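**How do you keep going with a daily Bible reading plan once you reach Leviticus?**

Posted by Surkmont, 26 Jun 2018

I started a one-year plan in January and did fine through Genesis and most of Exodus. Then came the tabernacle measurements, and after that Leviticus, and I stopped. I've tried to restart twice. I'm now so far behind the schedule that opening it makes me feel guilty.

I don't want to skip those books for good. I'd like to know what other people do. Do you read straight through, or go to something else and come back?
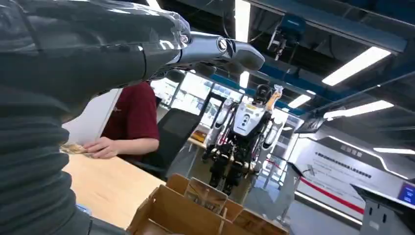
I have 30 minutes in the morning before work and not much in the evening. My Bible is a plain one with no study notes, if that matters.

**Trika**

Drop the calendar. The dates on those plans are the part that does people in. Keep the reading list and check off each portion when you get to it, even if it takes you until next July or the one after.

For Leviticus, I read Hebrews alongside it. A chapter of one, then a chapter of the other. Hebrews 9 and 10 talk about the priests and the sacrifices, and I had read them for years without knowing what they were referring to. Leviticus 16 is the one to slow down on. If you get bogged down in the skin diseases in 13 and 14, read them quickly and move on. You can go back later.

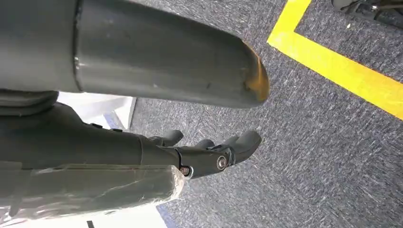 *Photo: Badar*

I'd also get a Bible with notes, or borrow one. Even short notes at the bottom of the page help with the different kinds of offerings, which are easy to mix up.

**Alarcón**

just listen to it. audio bible in the car. numbers too
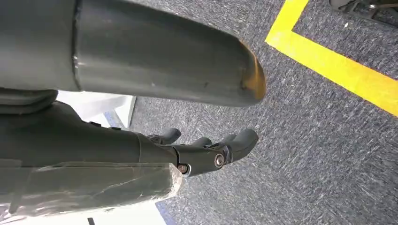 Surkmont: Thanks to both of you. I hadn't thought of Hebrews. Would you finish Leviticus before starting Numbers, or is it all right to read a psalm in between on the slow days?

Trika: A psalm in between is fine. I do that with the census chapters in Numbers. Finish Leviticus first, though. It's only 27 chapters, and you'll want the laws fresh when you get to Deuteronomy.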